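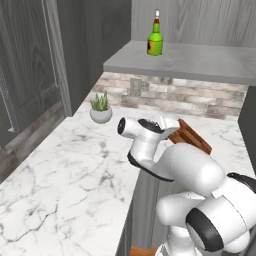
Connectors talk – speaker notes, Wurnport session, 18 mins incl. questions

Start. Say who I am, quick. Wing-sze Shek, purchasing side at Pastari, used to be on the bench doing crimps. Don't do the whole CV.

Opening line – who here has had a harness come back with the wire fine and the connector wrong? Wait for hands. Then go.

Main point, say it early: people spend weeks picking the cable and ten minutes picking the plug on the end. Then the plug is the bit that fails.

Story one. The Ho order. 379 harnesses, all passed continuity on the bench, all shipped in May. Calls started a fortnight later. Intermittent signal, only when the door panel was shut. Contacts were tin, mating half was gold. Explain fretting in plain words – tiny movements, surface rubs away, grit builds up, resistance creeps. Don't get into the chemistry, somebody will ask and then we're there all day.

What we should of done: read the part number on BOTH halves. One digit different for the plating. Spell it out slowly.

Slide – crimp sections. Good one on left, under-crimped in the middle, over-crimped right. Point at the gaps between strands. Over-crimped one looks lovely from outside, pull test is where it shows up. Mention King-fai Tu cut and polished all of these, he's in the second row, make him wave.

Tooling. Hand tool from one maker, contacts from another – it'll close, it'll click, still wrong. Ask for the tool number on the quote. If the supplier can't give you it, ring someone else.
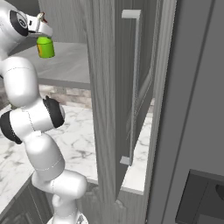

Sealing next. Quick run through:
– wire seal has to match the outside of the insulation, measure it, don't go off the gauge
– empty cavities need plugs, every one
– cable tie too close to the back of the shell pulls the seal oval. Leave a bit of slack

Story two, shorter. Praro job, outdoor cabinets. 2 cavities left open out of the lot, water got in there and tracked along to its neighbours. Green contacts. Pass the bad one round, get it BACK this time.

Mating cycles. Some are fine for a handful, some for 2,000. Test leads on the bench get plugged in all day long so fit a saver, swap it when it goes loose. Cheap. People skip it and wear out the expensive half.

If running late drop the next bit –

Lead times. Shells usually fine, contacts are what you wait for. Order them seperately and order spares, you will drop some on the floor. Backshells, same. Check the thread and the clocking before you sign anything off.

Questions I expect: can you mix makers if the standard's the same? Usually mates, but test the pair and get it in writing. Can you re-use a contact after pulling it out? Removed with the proper tool and undamaged, yes. Crimp again, no, cut it off.

Last slide is the checklist. Leave it up while they're asking. Handouts by the door, extraction tools back to King-fai please.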